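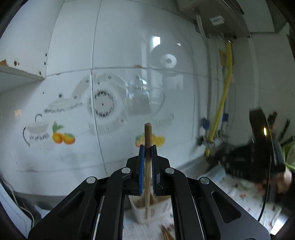 Handheld gripper, part 4: thin objects

December 2021

The pads took three attempts. The linkage took longer, but the linkage problems were all of my own making and could be found with calipers. The pads were a different sort of problem, and most of this post is about them.

For anyone arriving from the parts list: the tool is a two-fingered gripper on a handle, with a camera mounted so that it looks forward past the fingers. A trigger closes the jaws. There is no motor in this version. The recordings go into Punidow, my logging program, which stores video against jaw opening. Eventually the same jaws are supposed to go on a small arm on the bench in Bollham. Until then I am the arm, and the kitchen is the test area.

The current test object is a slender bundle of light brown wood, much the shape of a chopstick, squared off at one end and pointed at the other. It stands up in the jaws, blunt end up, held between the blue pads. Getting it to do so repeatedly was the goal for this revision.

Linkage

Each finger is carried by an outer arm and an inner arm, and the two sides mirror each other. The upper joints run on plain round pins, two per side. The drawings are based on the Khosravi layout that has been passed around our workshop for years in the form of a photocopy. I changed the arm lengths to keep the pads closer to parallel near the closed position, where I need it, and accepted some error when wide open, where I don't.

The triangular recesses in the outer arms are a late addition. They take out a little weight at the front, and the tool is noticeably less tiring to hold level after half an hour. I rounded the corners with a generous radius. The first pair had sharp internal corners and one of them cracked there.

Play in the joints was the main fault of the August version. With the jaws closed on nothing, I could move one fingertip sideways by 2 mm. For a mug this makes no difference. For a stick it means the pads meet skewed, the contact shrinks to an edge, and the stick turns under its own weight. I reamed the holes again, replaced all the pins with ground stock from Skelden, and added thin washers to take up the side clearance. There is still some movement but I have to look for it.

A note on reaming: do both arms of a joint clamped together. I did them separately on the first set and had to throw the set away.

Pads

Version one was flat foam tape. It grips well and then it takes a permanent dent wherever you last held something. After a session with thin objects there was a groove down the middle of each pad, and every later object wanted to sit in the groove.

Version two was a harder sheet, glued on. No grooves, but no compliance either. Anything round touched it along a line, and a light push on the end of a stick rotated it.

Version three is what I am using now: a blue compound, cast in a small mold and bonded to the fingertip. The fine ridges at the edge are there because the mold was printed and I left some layer lines in. I had planned to sand the mold smooth. I tried a sanded one for comparison and preferred the rough one, so the sanding step has been deleted from my build notes.

Casting notes, mostly for my own reference:

Weigh both parts of the mix. Measuring by volume gave me one soft pad and one stiff pad from the same batch of cups.

Degrease the fingertip before bonding. One pad peeled off at the corner because I handled it after cleaning.

Trim the flash with a new blade, from the face toward the back. Going the other way lifts the edge.

Leave the pads overnight before closing the jaws on anything.

Durability so far: 1,138 logged closures on the present pair. The faces are scuffed but have not torn. I will change them at 3,000 whatever their condition, to have a fixed interval to compare future batches against.

Camera view

The camera sits low and looks up through the linkage, so the arms take up a good part of the lower view. I consider this acceptable. The fingertips land close to the center, and I can see down between the arms to whatever is below, at present the slotted white basket and the sticks lying on the cloth. The lens is wide and bends straight lines badly. Tile walls are useful in this respect: the grout lines tell you at once how much correction is needed, and whether it has changed since the mount was last taken off.

Glossy tiles are less useful for exposure. The bright reflections pull the automatic setting down and the dark side of the room goes to mud. Anything that moves over there blurs. I now lock the exposure before each session with the jaws held over the cloth. This costs a few seconds and has removed a whole class of bad recordings.

The printed fruit and pots on the tiles will presumably trouble any software that has to find real fruit and real pots. I have not got that far.

Closing on a stick

The procedure I have settled on goes like this. Approach from above with the jaws a little wider than the stick. Lower until the pads are at the part you want, then close slowly and let the linkage center it. Do not twist the handle during closing. If one pad touches first, the stick gets pushed sideways and, if it is leaning on others, takes them with it. With a loose cluster it helps to pick from the outside.

Trigger force matters less than I expected. Squeezing harder bends the arms outward slightly and the pads toe in at the tips, which makes the grip worse. There is now a stop screw behind the trigger, adjusted by feel, and I have marked its position with paint.

Logging

Jaw opening comes from a small magnetic sensor on one of the lower pivots. It is sampled far more often than it needs to be and then thinned out to match the video. Punidow was dropping samples whenever a recording ran longer than 600 seconds. The cause was a buffer I had sized during the first week and forgotten. It now writes to disk continuously. Old recordings over that length should be treated as suspect past the cutoff, and I have moved mine into a separate folder.

The sensor needs its zero set after every pad change, since new pads are never quite the thickness of the old ones. I keep a short steel gauge pin in the toolbox for a second reference point. Close on nothing, record; close on the pin, record; done.

Still open

The cable exit at the handle is poor. It comes out exactly where my wrist goes and needs an angled connector.

The washers want measuring again after another few hundred closures. If the side play has come back I will bush the joints, and that means new arms with larger holes.

The pad mold has two cavities and one of them has begun to chip at the corner. I will print a replacement before the next batch, with the same coarse layers, and write down the layer height this time.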